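Reltgate Kitchen Tasks — data card

Reltgate is a set of 3172 simulated episodes of a robot arm doing small jobs at a kitchen range. We built it for the canteen team at Pichon, where the morning shift spends a lot of its time moving kettles and pans before anyone cooks anything. I love this dataset and I hope it shows!
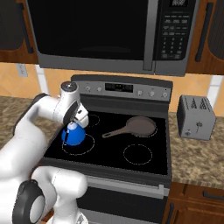
Maintainer, Reltgate dataset, Kornari
Card last updated June 16, 2023

What's in it

Everything is rendered. Episodes come in 2 task families: moving a kettle on the cooktop, and working the oven door by its handle. Each episode has camera frames, joint positions, gripper state and a one-line instruction in plain English. The instructions were written by the Pichon cooks in their own words, so "shift the kettle back" and "kettle to the rear ring" both turn up. Please don't clean them up — the variety is the best part.
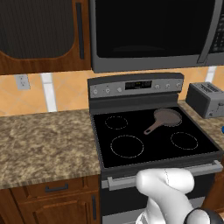 Gripper on the oven door handle, skillet on the back-right burner.

Why a canteen

Vendis, who run the kitchen at Pichon, asked us a very good question early on: which jobs do the cooks want to hand over? So we asked them. Lifting full kettles came first by a mile, then bending down to the oven. Seasoning, tasting and talking to people at the counter stayed firmly with the staff, and we left those out on purpose. 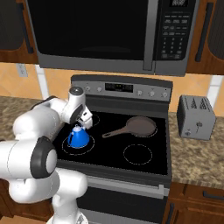 The plan is for each shift to keep the same number of people. What changes is the first hour, which the cooks want to spend on prep and on training newer staff. Two of them have also started reviewing failed episodes with us, and their notes are in the "comments" column (read them, they're great).

Known gaps

No steam, no spills, no people walking past. Kettle weight is fixed. Don't use these episodes to judge safety around staff.

Next release

Planned for November, with 4 new tasks picked by the kitchen. Requests are welcome through the issue tracker.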